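**khurana_a** - 22 March 2019
Kandell dehumidifier in the basement trips the breaker after 15 minutes. The circuit is 15 A and also feeds the freezer. Bad compressor?

**blammers**
Start capacitor. Replace it.

**kashyap_r**
Disagree. Two compressors starting on one 15 A circuit will trip it with good parts. Measure the voltage at the outlet under load first.

**khurana_a**
118 V idle, 100 V when both start.

**blammers**
That is a lot of drop. I withdraw the capacitor.

**kashyap_r**
Check the outlet for a loose or backstabbed wire. Power off at the panel, then move both wires to the screws. 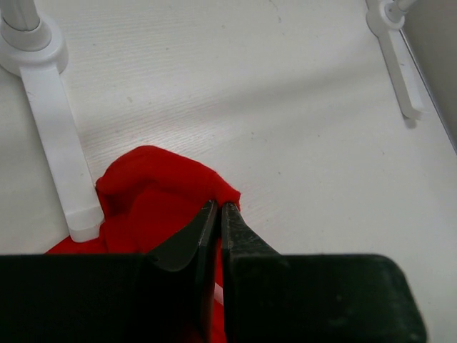
Tighten the neutral too - it causes the same drop. If it still sags, open the next box upstream.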